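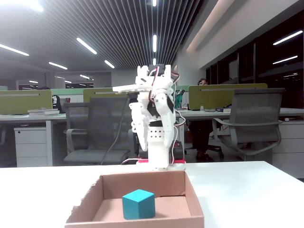
Clemivgate Allotment Water Scheme
Progress report to the Harms Fund, second period

1. Work in the period

The main trench along the eastern path was dug and backfilled in October. It carries 696 metres of 32 mm blue pipe at a depth of 750 mm, with stop valves at each of the four branch points. Pressure testing was carried out one branch at a time. Branches A, B and D held for the full hour. Branch C lost pressure at a compression joint near the compost bays; the joint was remade and passed on the second test.

Brotik supplied the pipe and fittings as quoted. The dip tanks came from Merkilel and arrived in two loads, the second nine working days late. The delay did not affect the trench work but pushed back the tank bases on branch D, which are still to be laid.

2. Position against plan

Of the 35 tanks in the grant schedule, those on branches A and B are in place and plumbed in. Branch C tanks are on their bases and await float valves. Branch D has pipe only.

The old supply stays live until all branches are signed off - plot holders are still drawing from the standpipes by the gate.

3. Spending

Spending on pipe and fittings is within budget. The hire of the mini digger ran over by £976, owing to old brick footings found under the path between branches B and C. We ask for permission to meet this from the contingency line. No change to the total grant is requested.

4. Issues

The water company's meter is set lower than shown on the 1980s site plan, and the chamber needs a deeper collar. A price has been requested.

Two tank positions on branch C were moved by a few metres to keep clear of the hedge roots. A marked-up drawing is attached as Appendix 2.

Lagging of the exposed risers must be finished before the first hard frosts. Materials are on site.

5. Next period

Lay the bases on branch D and set the tanks. Fit float valves on C and D. Fit the meter collar. Arrange the water fittings inspection, then drain and cap the old standpipes. The final claim, with invoices, will follow the inspection certificate.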